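Home Guides Grippers Troubleshooting Parts Forum Contact

Fixing Dropped Keys and False Grips on a Two-Finger Gripper

This guide covers one fault: the gripper closes on a small metal object, the controller reports a good grip, and the object falls out or swings loose during the lift. We ran into it on a Bermont arm with soft yellow fingers while setting up a key-sorting cell. The same steps work for washers, small hooks, keychains and anything else that is thin, hard and slippery.

Plan on an hour if the fingers only need cleaning and calibration. Replacing a finger takes longer, mostly for the test run at the end.

What the fault looks like

Our log had 520 pick attempts on keys with split rings. The controller marked nearly all of them as successful. When Wafula Waweru went through the bin counts, only 414 keys had made it to the tray. The rest were on the table, on the floor, or in one case down inside the cable chain, where it stopped the second axis and threw an overload error.

The overload was what got our attention, but it was a side effect. If you have an axis fault on a cell that handles small metal parts, look for a stray part in the chain before you start swapping drives. Then come back and work out how it got there.

You probably have the same fault if:

- the grip flag turns on, but the tray count does not match the log
- drops happen in the first part of the lift or at the first change of direction
- larger objects are picked without trouble
- raising the closing force helps for a while and then stops helping

If the arm is dropping large objects too, or drops things while standing still, you have a different problem. Check the supply voltage and the finger mounts first.

Before you start

Stop the program. Switch the arm to manual mode and press the emergency stop. Lock out the supply before you put your hands near the fingers or open the cable chain. Even a small gripper will close hard enough to bruise a fingertip, and a key held in it makes the pinch a good deal worse.

Support the arm if it has no brakes on the upper joints. Ours sags when power is cut, and Arnaldo Pacheco got a sore wrist finding that out.

You will need:

- a lint-free cloth and isopropyl alcohol
- a 2 mm hex key
- a feeler gauge
- a test key with a split ring attached
- the controller software, with logging turned on
- eye protection for the test lifts

Step 1. Check the cable chain and joints for loose parts

With the power locked out, open each link cover you can reach and look inside with a flashlight. Move the joints by hand through a small range and listen. A scraping or clicking sound means something is still in there. Do not run the arm to shake it out.

Look at the cable jackets while the covers are off. A key edge can cut through an outer jacket in a few cycles. If you see bare shield or copper, replace the cable. Tape is not a repair on a cable that flexes.

Step 2. Clean the finger faces

Wipe both inner faces with alcohol and let them dry. Keys carry oil from people's hands and fine brass dust from cutting machines, and both end up on the fingers. Keep wiping until the cloth comes away clean.

Do not use acetone or brake cleaner. Solvents like those can attack soft plastic, and the damage may not show until the finger tears under load.

Step 3. Look for wear at the tips

Run a fingernail down the inner edge of each finger. It should feel even. A groove near the tip lets a thin ring sit inside the worn spot, where the fingers touch each other but hardly press on the ring at all. The motor stalls against the opposite finger and the controller reads that as a grip.

A groove you can feel means the finger should be replaced. Replace both as a pair so that the faces match. The Stuvum fingers we fit are held by hex screws at the base. Snug them evenly, going back and forth between screws, and check that neither finger leans.

Step 4. Set the closed position again

Restore power, keep the arm in manual mode, and stand outside its reach. Close the gripper with nothing in it and write down the position reading. Open it and repeat 10 times. The readings should agree closely. If they wander, the mounts are loose or the encoder needs attention, and there is no use going further until that is fixed.

Save the average as the new closed position. Then place the feeler gauge between the tips, close at low force, and note how far the reading moves from the closed value. This is the smallest difference the controller has to be able to see.

Step 5. Test the grip on the ring

Put the test key on the work surface and bring the gripper down slowly. Hold the ring upright between the tips, with the key behind it, and watch how the ring sits before you try to lift.

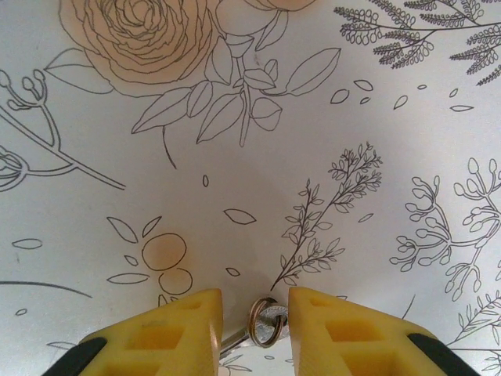

Caroline Nyaga wrote in to say that she would skip the ring altogether and grip the key by its head. On her cell the ring rolled between the fingers whenever the arm sped up, and the roll was enough to change the position reading and clear the grip flag. She lost fewer keys after moving the pick point, though she had to add a second approach angle for keys that lay with the ring folded on top of the head.

Both methods can work. The head gives the fingers a flat area to press on. The ring is easier to reach if the keys arrive in a pile. If you stay with the ring, keep the wrist acceleration low until the key has stopped swinging, and set the lift to pause briefly after it clears the surface.

Do the first lifts at low speed with eye protection on. A ring squeezed near its edge can pop out sideways, and it leaves fast.

Step 6. Change how the controller decides it has a grip

This is the real repair. Cleaning and new fingers bought us a few good weeks, and then the drops came back. The factory setting looks only at motor current. When current rises past the threshold, the grip flag turns on. Two fingers pressing on each other raise the current just as well as two fingers pressing on a key.

Change the rule so that both of these have to be true:

- motor current is above the threshold
- finger position is more open than the closed position by at least the margin you found in Step 4

Then add a second check after the lift. Read the position again once the arm has paused. If the fingers have moved to the closed value, the object is gone. The program should stop, open the gripper over a safe spot, and count the attempt as a miss.

Do not let the program retry without a limit. Ours is set to 2 retries, after which it halts and calls for a person. Before we set that limit, the arm kept reaching for a key that had fallen against the base and pushed it into the joint cover.

Step 7. Leave the force alone

It is tempting to turn the closing force up. We did it three times. Each increase reduced the drops for a shift or so, and each one wore the tips faster. Soft fingers spread when they are pressed too hard, and the tips can bow away from a narrow object and lose it.

Start from the finger maker's recommended value. Go up in small steps only if the test key slips with clean, unworn fingers and the new grip rule in place. Write each change on the sheet by the controller so the next shift knows what was done.

Step 8. Run the test set

Run the cell at normal speed with a mixed batch. Count what goes in and count what lands in the tray, by hand, and compare both with the log. A mismatch between the tray and the log matters more than a few honest misses. The program can deal with a miss it knows about. A key it believes it is carrying can end up anywhere along the path.

Halima Shirima does this count at the start of each month now, and again after any finger change.

If it still drops parts

Check the pick height. A gripper that comes down slightly high will catch only the top curve of the ring. Lower it in small steps, and watch for the tips touching the surface, which raises motor current and can fool the flag as well.

Check for a twist in the wrist. If one finger arrives ahead of the other, it pushes the key away and the second finger catches it off center.

Check the camera offset if you use vision. Shiny keys can throw it off, particularly under a bright overhead lamp. We moved the lamp to one side in September and the pick point steadied.

Check the software version. The Galanis controller on our older arm has no position field in the grip rule, so Jabari Masanja wrote the check into the main program. It works, but it has to be copied into each new program by hand, and leaving it out brings the fault straight back.

Keep a cover over the cable chain whatever else you do. The snap-on kind from Brolturow fits our chain after trimming one end. File the cut edge smooth before it goes on.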